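Head unit, Stelten bench, June

Continued with the head camera unit for the coffee table task. The unit came back from Lunde with the tilt joint loose. When I push the head down by hand it stays, but after a few fast movements it sinks again and the table moves up in the view. I first suspected the software offset and lost the morning on it. The offset was fine.

Opened the neck cover. Of the two clamp screws on the tilt shaft, the left one could be turned with fingers. The thread lock was old and came off as powder. Cleaned both threads, put new thread lock, tightened left and right in turns. Also the camera cable was pressed between the cover and the bracket, there is a shiny mark on the insulation but no cut. I moved it to the inside of the bracket and fixed it with a small tie. Please do not pull it straight, it needs the loop for looking down.

Exposure was still on automatic. The granite floor gives hard highlights near the window side, and the picture becomes dark every time the head turns there. Set to fixed, gain at 10, and left it so.

Working view for this task, with napkins over the coffee table, and the steel kettle on the tray and on the stool:

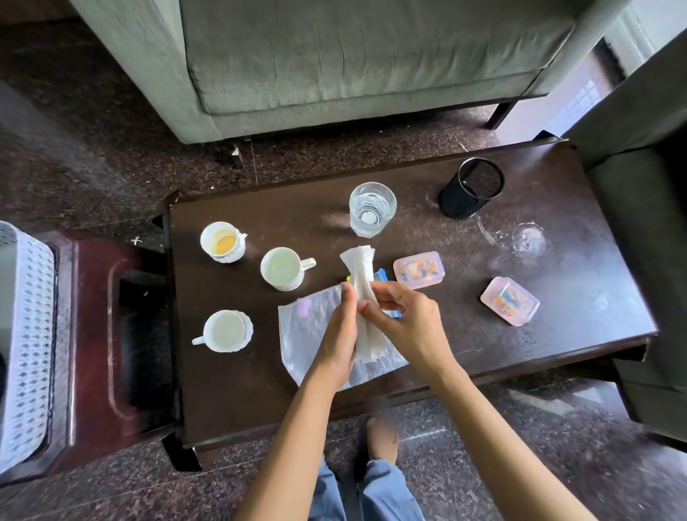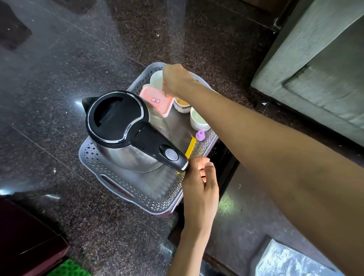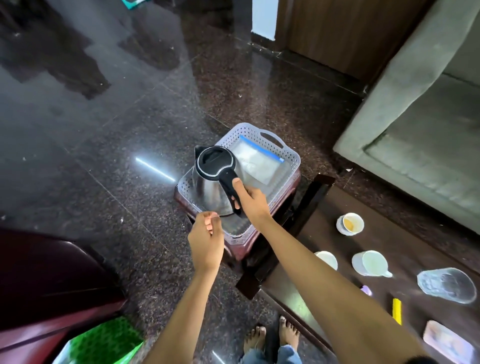

What I want from the tilt setting

Both hands must stay inside the view when they work at the table, and also when they go to something lower, as the tray on the floor. With the old angle the near hand was lost at the lower border. New tilt value is 440 in the Kivis config (before it was 500). Saved under the name of the apartment, so that the Etley setting is not overwritten.

The clear things are still a problem for the depth. A drinking glass or a plastic bag gives holes, and the polished kettle gives wrong distance on the side of the body. I did not try to repair this with the filter. It is better to take the handle and the lid, these are black and not so mirror-like, although the lid is glossy too.

Open points

Check the clamp screws again after the next long session, left one first.
Ask for a spare camera cable, we have none in the drawer.
Neck cover is closed with three screws only, the fourth has a damaged head and I did not find the same type.
Lens was cleaned with dry cloth. One spot remains at the upper corner, I think it is inside.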